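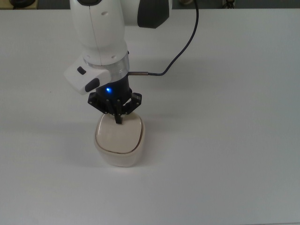 What does a tabletop packing participant do during a session?
Each participant sits or stands at a table, places small household containers on it, fills them, closes them, and puts them away in a set order, following a printed sheet.

Call for participants: small-container packing and tidying study
Fekitz, Vurkia site

Fekitz is looking for adults to take part in a study of how people handle small lidded and open containers on a flat work surface. The study covers cream jars, spice tubs, pill boxes, sewing tins and similar items found in kitchens, bathrooms and desk drawers. Results will be used to revise the Tutedano storage guide, which sets out recommended container sizes and lid types for home use.

Tasks
Participants complete two blocks of work. In the first, containers are picked up from a tray, opened, filled with dry goods and closed. In the second, filled containers are moved to a shelf insert and arranged by size. Containers may be handled with either hand. There is a rest period between the blocks — it is part of the paid time.

Session details
Length of one session: 200 minutes, including instructions and rest
Sessions per person: 2
Places available: 62
Payment: 300 per completed session, in local currency, by bank transfer
Travel costs: not covered

Requirements
Age 18 or over.
Able to sit or stand at a table for the length of one block.
Able to read printed instructions in English.
No open cuts or skin conditions on the hands on the day of the session.
No known allergy to nuts, wheat or latex. The dry goods used for filling are rice, lentils and salt, but they are stored in a shared pantry.

Previous experience with packing work is not needed. People who took part in the May pilot may apply again for the second block only and will be paid at half the session rate.

On the day
Rings, bracelets and watches are removed before the first block. Sleeves should end above the wrist or be rolled up. Fingernails should be short enough to open a snap lid without a tool. Lockers are available next to the entrance. Food and drinks are not allowed at the tables.

Data
We record the time taken for each task, the order in which containers are placed, and any spills or dropped lids. Names are kept apart from task records. A participant may stop at any point and is paid for blocks already completed.

How to apply
Send your name, age, dominant hand and preferred session times to the study coordinator, Troels Brøndum, at the Fekitz front desk, or fill in the paper form in the Iwasaki building lobby. Write "container study" in the subject line. Applications close on 15 June 2025. Incomplete forms will be returned once for correction.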